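Search this site
Search

Course handout 8: Looking after knitted fabrics

Home Textiles, evening course
Tutor: Savita Rathore

Read this before the practical session and bring it with you. It covers how knits are built, why they lose their shape, and how to wash, dry and store them. Woven fabrics were in handout 7 and are only mentioned for comparison.

1. Knit and woven

A woven fabric has two sets of threads crossing at right angles. Pull it along either set and it hardly moves. Pull it on the diagonal and it gives a little.

A knit is made of loops. Each loop hangs through the one before it, and when you pull the fabric the loops change shape. They get wider and shorter, or longer and narrower. Let go and most of them go back. How well they go back depends on the fiber, how tightly the loops were made, and how long the fabric was under strain.

Wool recovers well. Cotton recovers poorly, and worse when wet. Cotton with a small amount of elastane recovers well when new, but the elastane breaks down with heat and age. Acrylic holds its shape at normal temperatures and can be ruined by a hot iron, which flattens the loops for good.

2. Common knits

Jersey. Flat loops on the back, small V shapes on the front. T-shirts and bed sheets. The cut edges curl.

Rib. Columns of front and back loops side by side. Stretches a lot across its width. Used for cuffs, neckbands and hems.

Interlock. Two layers of rib locked together. Thicker, smooth on both sides, does not curl.

Fleece-back. A jersey face with extra yarn laid in behind it, brushed or left in loops. Sweatshirts and track pants.

If you can't tell which one you have, stretch a corner sideways and look at both faces with a magnifier. The samples on the Ruotsalainen cards are labeled on the back, so try to name each one before turning it over.

3. Washing

Check the care label first. If the label is missing, assume cold water and a gentle cycle.

Close zippers before washing. An open zipper scrapes whatever is next to it, and the tape on each side can pull out of line. Turn printed and brushed garments inside out. Wash light colors apart from dark ones, and treat a pale garment with dark trim as a problem of its own: use cold water, a short cycle, and take it out as soon as the machine stops. Most dye transfer on trimmed garments happens while they sit wet in a heap.

Do not use fabric softener on fleece-back knits. It coats the brushed side and makes it less absorbent.

A question from last term (Arvo Pelkonen) was whether hand washing is always safer. It is gentler only if you support the weight of the garment when you lift it out. A wet cotton sweatshirt lifted by the shoulders will stretch in the body.

4. Drying

Dry heavy knits flat, out of direct sun. Put a towel under them and change it once it is soaked through. Light jersey can go on a line, folded over at the underarm and pegged there - never at the shoulders.

Tumble drying shrinks cotton knits mostly in length. The loops were stretched lengthwise during manufacture, and heat and movement let them relax.

5. Laying out and blocking

Blocking means bringing a damp knit back to its measurements and letting it dry in that position. Measure the garment before washing and write down chest, body length and sleeve length. Work from the center out. Pat the fabric into place and avoid dragging it by the edges.

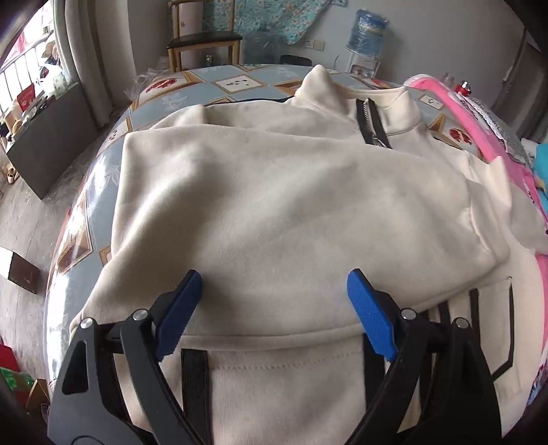 Rib needs separate handling. It is meant to pull in, so a rib that has been dried stretched will hang loose afterward. Lay the body out to size first and let the hem band sit at its own width. On a jacket like the cream one in the photo, with a ribbed hem and a zipper, check the zipper as well, because a wavy zipper usually means the fabric on either side has grown. Stripes on a hem band are a useful guide, as any uneven pull in the rib shows up as a bend in the line. For blocking, lay both sleeves out to the sides. A sleeve folded over the body keeps the layers under it damp and can leave a crease.

6. Storage

Fold knits. Hangers leave points at the shoulders and let the body drop. Put the heaviest at the bottom of the shelf. Clean everything before it is put away for the season, as moth larvae prefer soiled fiber.

For the practical session

Bring one knit garment, a tape measure and two towels. Work in pairs. Write your before and after measurements on the back of this sheet and hand it to Minttu Hyvönen at the end. The session in January ran over by 30 minutes, so please have your first measurements done at home.

Reading: Rantala, "Loops and Ribs," sections 2 and 4. Copies are on the shelf in the Bemden room.

581 views | 8 comments | Share

Contact | Copyright Prinelell Evening Courses | Back to top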